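## 3. Work Surface, Objects, and Layout Coding

The layouts analyzed in this paper were all set out on a table covered in brown paper and divided by tape into square cells.

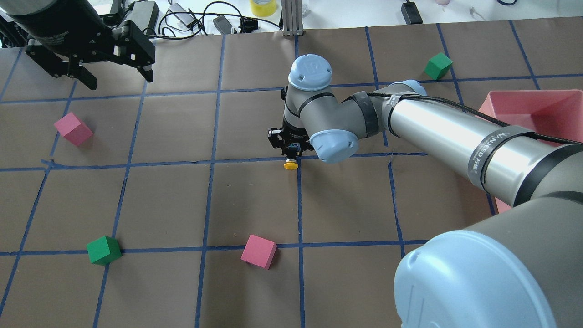 The covering was chosen before the objects were. Early layouts in the Skerndale room were made directly on the table top, which reflected the overhead lights and made the lower edges of objects hard to locate in the recordings. Brown paper removed most of the glare and gave a background of even tone. It also takes pencil, so that a position can be marked, checked, and marked again without touching the table. Its disadvantages are that it creases, that it wears where objects are dragged, and that it absorbs moisture from the air. In October the room is heated only during the day, and a covering laid in the afternoon could be slack by the following morning. We replaced the covering whenever a crease was high enough to rock a cube placed on it.

### 3.1 Grid

The grid is made from strips of dark blue tape. Blue was preferred to black after a short comparison in which both were laid on the same paper. Black tape gave the stronger contrast but was confused with shadow by both coders, mostly near the sides of the table. Dark blue was not confused with shadow or with either cube color.

The strips were laid by hand against a straightedge. All strips in one direction were laid first and the crossing strips were laid over them. This leaves a slight step at each intersection, where the tape is double. A foam cube set on an intersection may therefore sit a little off level, and we did not attempt to correct for this. Cutting the tape to avoid the overlap was tried once and abandoned: the cut ends lifted within a day and the gaps were read as separate marks.

Because the grid is hand laid, the cells are only approximately square, and their sides are not identical from one covering to the next. We treat the cell as a named region and make no use of it as a unit of length. Distances between objects are not reported anywhere in this paper. Readers who need metric positions should measure each covering after taping and again at the end of use, as the paper can shift under the strips when it slackens.

A strip of tape has a width, and a position code has to say what that width belongs to. In the Koltuto scheme, from which ours is derived, a line is a boundary with no area of its own, and every object is assigned to the cell that holds most of its base. That rule works well for flat tokens that are small compared with the cell. It works poorly for cubes, whose visible top face does not coincide with the base when seen at an angle. Coders using the original rule often assigned a cube by its top face without being aware of doing so. We therefore treat the tape as a region in its own right and record contact with it directly.

### 3.2 Objects

The objects are foam cubes in two colors, pink and green. Each layout uses 4 cubes, 2 of each color. Cubes of the same color are treated as interchangeable, and a layout in which two pink cubes have traded places is coded as unchanged.

Foam has several properties that matter for the coding. It is light, so a cube can be moved by a sleeve or by the edge of a sheet being smoothed. It grips paper better than it grips tape, and a cube pushed across a line may turn as its leading edge reaches the strip. It also compresses. A cube that has been pinched repeatedly at the same height loses its crisp edges, and its base becomes harder to trace. Cubes were inspected between layouts and retired when any face no longer lay flat against a straightedge. The replacement set, bought through Panasiuk, had a slightly paler pink than the first. We did not mix the two sets within a layout.

Wooden cubes were considered and used in a pilot at Karkport. They keep their edges indefinitely and stay where they are put. They were also loud, and they marked the paper when dropped. The marks accumulated near the middle of the table and were occasionally coded as pencil positions. Foam was retained for the full series.

### 3.3 Placement codes

Every cube in a layout receives one of 3 placement codes.

- **Inside.** The base lies within a single cell and is clear of the tape on all sides.
- **Beside.** The base lies within a single cell and is next to a strip, touching its edge or separated from it by a gap narrower than the tape.
- **Straddling.** The base covers part of a strip and extends past it on at least one side.

A second field records orientation as square, turned, or unclear. Square means that the visible base edges run parallel to the nearest tape. No angle is recorded. Small rotations were the least reliable judgment in the pilot, and splitting them into bands only moved the disagreement to the edges of the bands.

The layout in Figure 1 contains easy and difficult cases. The pink cube at the left is inside a cell and tilted slightly, and it is coded inside, turned. The green cube at the lower left sits across a tape line and is coded straddling. The green cube at the upper right stands beside a vertical line and is coded beside. The second pink cube, just left of center, rests near the horizontal line across the lower part of the table. Near is not a code. Cubes of this kind are what the beside category was written for, and they are also where the two coders most often differed, with one reading a narrow gap and the other an open one. Such cases were sent to a joint review and given a code only when the base could be traced.

Cubes were never coded from color alone. A coder first marked every base on a blank copy of the grid and then entered the color of each. When the order was reversed, coders tended to search for the second cube of a pair close to the first, and a cube lying in a far corner of the grid took longer to find. The reversed order was dropped after the pilot.

### 3.4 Layout procedure

The series consists of 36 layouts. Starting positions were drawn from a shuffled list of cells, with no cell used twice in one layout. The person setting out the cubes placed each one by hand inside its listed cell and made no effort to center or square it. Requests for careful placement produced rows of nearly identical inside, square codes, which are of little use for testing a coding scheme.

Between layouts the cubes were taken off the table and the paper was smoothed from the middle outward. Loose tape was pressed down with a fingertip. If a strip had to be replaced, the old strip was peeled back slowly toward itself - quick removal pulls up the surface of the paper and leaves a pale line that competes with the tape. A covering with a pale line of this kind was discarded along with the rest of its grid.

Niloufar Hosseinzadeh laid all the coverings used in the series and kept a log of tape repairs, creases, and retired cubes. Entries in the log were matched to layouts after coding was complete, and coders did not consult it. One layout was set out again with the same list of cells after the log showed that a strip had lifted while the cubes were in place. The earlier version is not included in the series.

### 3.5 Partial views

A cube may be hidden in part by whatever is above or in front of it. The coding sheet handles this with a visibility mark that is separate from the placement code. If two adjacent base edges can be followed to a shared corner, the cube is coded as usual. If only one edge can be followed, the placement code is entered with a query and orientation is set to unclear. If no base edge is visible, the cube is listed by color and left without a code, even when its cell could be guessed from the top face.

The same rule applies to tape. Where a strip passes out of sight and reappears, coders may join the two visible parts with a straight line on their copy of the grid, provided that both parts are long enough to show direction. They may not extend a strip that has only one visible part. This is stricter than the Koltuto rule and leaves more cells open along the sides of the table. It has little effect on cubes near the center, where most strips can be followed on both sides of an intersection.

Reviewed codes were entered in a separate column and did not overwrite the originals. Agreement in Section 4 is calculated from the original columns only.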